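Filed under: Talks & Slides / Industrial Property

Willcombe units talk, speaker notes. Jana Eichhorn
May 15, 2025, after lunch slot, keep it moving

Slide 1. Hello, who I am. Letting side, not the builder. Kozłowski own the site, we find the tenants. Don't do the whole company history again.

Slide 2. Where it is. Old Brokow yard, south side of the rail line. Cleared last August. People still call it the Brokow yard, fine, so do we half the time. New sign says Willcombe Trade Park. Access off the ring road only, the back gate stays shut to trucks. Somebody will ask about the back gate. Planning condition, can't shift it.

Slide 3. What's there. 49 units over two phases. Phase one is up and has roofs on. Phase two is slabs and drains. Smallest units suit a one-van outfit, biggest takes a proper loading dock. Say the roller doors are powered as standard, last time I forgot and got three emails.

Slide 4. Floors. Go slow here, it's what tenants ask about most. Power-floated concrete, sealed, same spec in every unit. If they want painted walkways or a resin coat that's their fit-out, and it comes off at the end of the lease unless Kozłowski agree in writing.

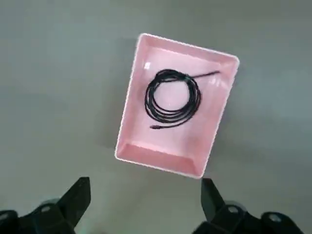 Pink tray on a gray floor.

Slide 5. Parking. 95 spaces in phase one, shared, not numbered. Yes I know. Two of the early tenants wanted them numbered and the answer was no becuase it never works with shift patterns. Bike racks by the gatehouse. EV points: ducting is in, chargers to follow, do NOT give a date.

Slide 6. Power. This is the good news slide. New substation went live in spring, so three-phase to every unit. Anybody wanting more than the standard supply has to say so before heads of terms. Not after. Kaltex left it till after and lost weeks on it. (Check they're ok with me telling that story. If in doubt say "one tenant".)

Slide 7. Who's in. Kaltex took the double unit at the far end, cold storage parts, moved over from the other side of town. Then a mix, joinery, a print finisher, light assembly, a bakery supplier. Almost 477 jobs on site once phase one is full, that's from the planning statement, not my number, say that.

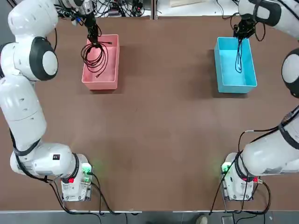
Good mix is the point. Landlord didn't want one big shed and one big tenant who walks out in year six. Small units turn over more, sure, but they re-let quick. Mention the waiting list for the smallest size. Don't promise anybody a place on it.

Slide 8. Leases. 5 year terms, break at three with six months notice. Rent deposit depends on accounts. Service charge covers the gatehouse, lighting, gritting, landscaping. Doesn't cover your own roller door, doesn't cover your own waste. Read that bit out, word for word, it's the thing people fight over later.

Business rates: tell them to call the council. Do not guess. I guessed once.

Slide 9. Phase two. Foundations done on the first row. Steel is ordered. Pre-lets being talked about on a few of the units, can't name them. If tenants want an internal change (mezzanine, extra door, office pod) now is the time, much cheaper than cutting into it afterwards.

Slide 10. Viewings. Tuesday and Friday mornings, hard hat for phase two, sensible shoes for both. Book through the office. Brochures on the back table, floor plans are the revised ones, if you picked up a plan with a blue cover bin it.

Questions. Likely ones:
- bus stop: moving closer, county has agreed the spot, shelter not agreed yet
- noise after 10pm: see condition on the planing consent, copy in folder
- can I sublet: part no, whole yes with consent
- flood risk: report in the folder too, pond on the east side is part of the drainage

Running over? Drop slide 5 and go straight to power. Clicker battery is nearly dead, spare in the side pocket.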